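Home Courses Projects Societies Vacancies Contact

Print this page | E-mail this page

Call for participants: Sernness College Student Robotics Project, two-arm bench group
Posted May 2020

The Student Robotics Project at Sernness College is looking for students to join the two-arm bench group for the coming academic year. Places are open to anyone registered at the college on a course of at least one year, in any department. Part-time students may apply. Students at the Trullden site may apply on the same terms and can claim travel between sites under the usual rules.

The group has three places for operators and a smaller number of places for software and mechanical work, to be settled once applications are in. Participation is unpaid. It may be counted towards the practical skills unit where the student's own department agrees to this in writing before the work begins.

Background

The bench group was set up to give students practice with remotely operated and partly automatic arms on small household and desk objects. The work up to now has covered picking up single rigid items and placing them in an open container. Results on rigid items are good enough that the group wishes to move on to harder cases: soft or thin items, items that lie across one another, and items held in a cup or drawer where one finger has little room.

The group enters the Rustness student manipulation competition. The rules for next year's round allow two arms on one bench, a fixed overhead or side view and one camera at each wrist. Entrants may record their own practice runs and use them to train a controller. The group intends to collect 2,000 practice runs before entry closes, each with a written note of the starting layout and the outcome. Runs that fail are kept and labelled as failures.

Work of the group

Participants will be placed in one of the following roles. Preferences are taken into account but cannot be guaranteed.

Operator. Drives the arms through set tasks, resets the bench between runs and fills in the run sheet. Operators work in pairs, one at the controls and one at the bench, and change over during the session. The bench partner is responsible for the stop button at all times when the arms are powered. No programming is required. Patience with repeated work is required, as a single task may be run many times with only the starting positions changed.

Software. Maintains the recording program, checks that camera streams and joint readings carry matching times, and trains and tests controllers on the recorded runs. Applicants should be able to write and read Python and should have used version control, even if only for coursework. Experience of machine learning is useful but will not be treated as a condition.

Mechanical. Looks after the grippers, finger pads, cable runs, camera mounts and clamps. Keeps the table fixings tight and the log of wear up to date. Applicants should be able to use hand tools and read a simple drawing. Workshop induction must be completed before any work is done on the arms, including work on fingers that have been taken off.

Bench layouts

Each task is defined by a layout sheet naming the objects and the area in which each may be placed. Layouts are crowded on purpose. Operators are expected to complete the task without moving objects that the sheet does not name. 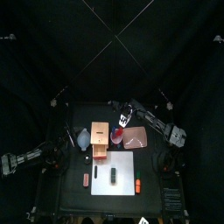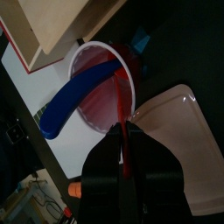

First picture: both arms at the bench, with the right gripper above the cup. Second picture: view from a wrist camera, with a red strip held between the fingers and a blue object lying across the cup.

Task types for the coming year

1. Cup and tray transfer. Items are taken out of a cup and set down in a shallow tray. Items may overlap, and the layout sheet states which must come out first. A run is void if the cup falls over.

2. Thin strip. A flexible strip is gripped near its middle or end and drawn clear of whatever it is resting on. Fingers must close fully on the strip before any lift. Operators record whether the strip slipped, and at what stage.

3. Drawer. A drawer is opened or closed with one arm while the other is either parked or steadies the box. Two-arm runs are recorded separately from one-arm runs.

4. Board. Small items are put on or taken off a flat board without shifting the board from its starting position. Shift is measured against tape marks at the end of the run.

5. Mixed. Any of the above in sequence, with the order drawn by lot. Mixed runs begin only when an operator has been signed off on the single tasks.

Software members will be asked to report on each task type separately. Controllers are tested on layouts which were not used in training, and a portion of the layout sheets is held back for this purpose. Operators are asked not to practise on held-back sheets.

Time commitment

Operators should expect roughly 40 hours of bench time over the year, excluding training. Sessions are booked in advance through the laboratory calendar, and most fall in the late afternoon when the room is free of teaching. Software members may do much of their work away from the laboratory but must attend the group meeting and be present when a controller is first run on the arms. Mechanical members are asked to be available in the week before the competition.

Participants who miss two booked sessions without notice may lose their place to someone on the reserve list.

Training

All participants, whatever their role, complete the following before working with powered arms:

- the laboratory safety talk and short written test;
- a supervised start-up and shut-down of both arms;
- an emergency stop drill, at the controls and at the bench;
- a reading of the current run sheet guidance, with one sheet completed as practice.

Training is given by Milagros Bedoya, laboratory technician. Participants who have completed training in an earlier year must repeat the stop drill but are excused the written test.

Equipment and data

Arms, cameras and computers are supplied by the college. Replacement finger pads and camera parts are paid for from the Poulain fund, and requests to buy parts go through the mechanical lead. Participants should not bring their own objects to the bench unless the object has been added to the layout list. Liquids, glass and anything with a blade are excluded.

Recordings are the property of the project and are stored on the college server. They may be used in coursework, dissertations and competition entries with the agreement of the project lead. The cameras may catch hands and forearms while the bench is being reset. Participants will be asked to sign a consent form covering this and may ask for any part of a recording in which they appear to be removed.

Access arrangements

The operator position can be used seated or standing. Applicants who need other adjustments, or who cannot work at the bench in person for all or part of the year, should say so in the application. Software work, checking of run sheets and labelling of recordings can be carried out from home.

If the laboratory has to close or limit numbers, bench sessions will be put back and the group meeting will be held online. Offers of places will stand.

How to apply

Send a single document of no more than two sides to the project lead, Rosine Collet, using the e-mail link on this page. It should contain:

- your name, course, year and site;
- the role or roles applied for, in order of preference;
- a short account of any practical work you have done which required care with small parts, measurement or record keeping (this need not involve robots);
- for software applicants, a link to or extract from one piece of code you wrote, with a note on what you would now change;
- for mechanical applicants, a photograph or drawing of one thing you have made or repaired;
- times in the week when you are never free.

References are not needed. Marks and transcripts should not be sent.

Applications close at the end of June. Applicants will then be invited to a short conversation, held online, with the project lead and one current student member. Operator applicants will be shown a recorded run and asked to fill in a run sheet from it. The exercise is used to see how clearly things are written down, and no preparation is needed.

Successful applicants will be told which role they have been given before the start of the autumn term. Others may ask to go on the reserve list, which is used throughout the year.

Questions about course credit should go to your own department. Questions about the bench, training or safety should go to Milagros Bedoya at the laboratory. All other questions should go to Rosine Collet.

Print this page | E-mail this page

Back to Projects Top of page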